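October 21, 2025

okay, linen thread. a few of you asked how I sort the secondhand sheets and towels and cleaning cloths before they go out on the sale tables in Flonddale, and I have opinions, so get a coffee

1/ First thing, I don't sort at home anymore. I did for years and I had pillowcases on the stairs and napkins on top of the fridge. Everything stays in the work room now and if I don't finish, I don't finish.

2/ We went through 1115 pieces in August. I know the number because Natalia Salinas keeps a tally on the back of old calendar pages and texts me the total with way too many exclamation marks (I love it, never stop)

3/ My piles: bed, bath, table, kitchen, mystery. Mystery is the biggest one every single time. Is it a curtain? A tablecloth with a sleeve? Someone's half-done project? It goes in mystery and we look at it after lunch when we're nicer people.

4/ Sheets. Please, please check the corners before you check anything else. The middle of an old sheet can look gorgeous and then the elastic crunches in your hand like cereal. Crunchy elastic goes straight to the rag pile, no debate.

5/ Flat sheets get held up to the window. If I can see the parking lot through it, it's a drop cloth. Painters buy those, $3 each, and they're thrilled!

6/ Towels: smell, then edges, then the middle. I will not be describing the smell step.

7/ Someone asked about matching sets. I used to spend ages hunting for the other pillowcase. Now I tie up what I've got with cotton tape and write "1 flat, 2 cases" on a tag, and if the fitted one shows up later, great, it gets its own tag and its own life

8/ Cloths are my favorite and also the worst. They're small, they wander, they stick to the inside of other things. Last weekend I found 9 of them inside one duvet cover. NINE. All different greens.

9/ For cloths I do thick ones, thin ones, and "was a shirt." The shirt ones are the best for windows and I'll fight about this. An old soft T-shirt with the seams cut off beats anything in a packet.

10/ I tried the Zavness folding board everybody in the Camorbridge group was raving about. It's fine? It makes very pretty squares. I fold faster against my own stomach so it's now holding up a plant.

11/ Stain check happens in daylight only. The overhead bulbs in our room make everything look kind of buttery, and I once priced a whole stack of "cream" napkins that were white napkins with gravy history. Embarrassing. A lady brought them back very politely.

12/ What I do with stains: cold soak overnight, then a normal wash, then look again. If it's still there after two rounds I let it go. I've seen people put four days into a dish towel and I get it but also there are 200 more behind it

13/ Tags. Safety pins leave holes, stickers leave goo, so we do paper tags on string. The Ibarra hardware place sells a box of 325 and it lasts us a good long while unless Natalia gets into illustrating them.

14/ Somebody in the replies yesterday: "do you iron?" lol. Tablecloths yes, a bit, the part that shows on the hanger.

15/ Laundry baskets vs bins. Baskets snag. Wicker is the absolute worst for anything with a loose weave, and those plastic ones crack right where your hand goes. For a big load I want smooth sides I can slide an armful down.

16/ And last one, color, because I keep getting asked how I lose so many cloths! Put pale things on a busy background and your eye skates right over them, so I like a plain grey bin for the small stuff. It doesn't have to be a nice one. Scuffs are fine, dark blotches on the bottom are fine, I just drop an old sheet in first if I'm fussing over whites. One pale blue-lavender bit of something soft (a cloth, I'm pretty sure) still jumps out against all that grey metal, and if it jumps out I pick it up and it gets to its pile. Kitchen pile probably. Or mystery. Send me your bin setups, I want to see them

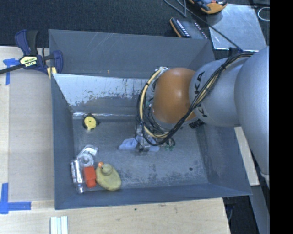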